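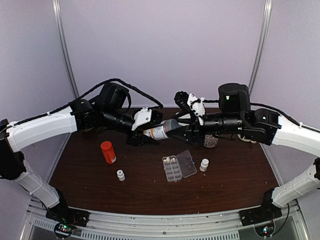

Skivard two-arm kit on the bench, bottle between the grippers, pill organizer open in front.

Skivard Dual Bench Arm Kit: three months with it, and one fault I can't get past

Reviewed by Cathal Hayes
Sun 18 December

I bought the Skivard pair in September, after reading the Clasberg forum for most of the summer and believing maybe half of it. The sales page says the arms will do "everyday household handling." It shows them passing things to each other, opening things, sorting things. I wanted to see them fill a weekly pill organizer, the job my brother-in-law keeps asking me about for his mother. I used dummy pills the whole time, and after what I've seen I would not use anything else.

Setup first. Both arms bolt to the front rail, each with its own control board underneath. The rail is stiff and the bolts are decent. The cables are another matter. They run along the outside of the upper links, up over the motor housings and down toward the grippers, held with cable ties. I had to redo the ties on the left arm twice. If you leave too little slack at the elbow, the cable tugs at full reach, and the manual gives this one sentence.

Now the fault. When one arm hands a bottle to the other, the giving gripper is supposed to wait until the receiving gripper reports a firm hold. Mine doesn't always wait. In a run of 200 handoffs the left gripper let go early 34 times. Most of those ended with a bottle on the table. A few ended with the bottle hanging crooked from one finger while the right arm carried on with the next move as if everything was fine. Once it tipped an uncapped bottle over the organizer and spread pills across three compartments.

Read that last part again if you are thinking of buying this for medication. A dropped bottle you notice. Extra pills in Tuesday you may not.

The indicator light stayed green through every one of those drops. As far as I can tell it means the arm has power and hasn't tripped its overload limit, and it says nothing at all about whether the job went right. The manual calls it a "status light." Status of what?

I wrote to Skivard support. The first reply told me to recalibrate the grippers, so I did, and the next 200 handoffs gave me 18 early releases. Better, still useless. The second reply suggested the bottles were too smooth and pointed me to the Ledesma finger pads, sold separately. I bought them. They grip well, and they made no difference I could measure to the early release, because the problem is when the fingers open. I have had no third reply.

What did help was slowing the arms to half speed and adding a pause of my own before the release command. With that in place I haven't seen an early drop, though I have only run it for a week and I don't trust a week. It also makes filling one organizer painfully slow. I can do it by hand before the first bottle is across.

There is also no stop button in the box. There is a stop command in the software, which means reaching for a laptop while two arms are moving. I wired in a switch myself. For a kit sold with the word "household" on the page, that should be included, and I'd hold off running it without one.

Some credit where it's due. Single-arm moves are steady. Picking up a small capped bottle and putting it back down works nearly every time, and the motors are quieter than I expected. If you want to learn how arms work and you plan to write your own code, you could do worse at the price. A Skinance pair costs roughly $500 more, and I haven't tried one, so I won't tell you it's better.

Rating: 2 out of 5. I'll raise it if a firmware update fixes the handoff. Anyone else seeing early release on the left side only? Mine has never done it from the right.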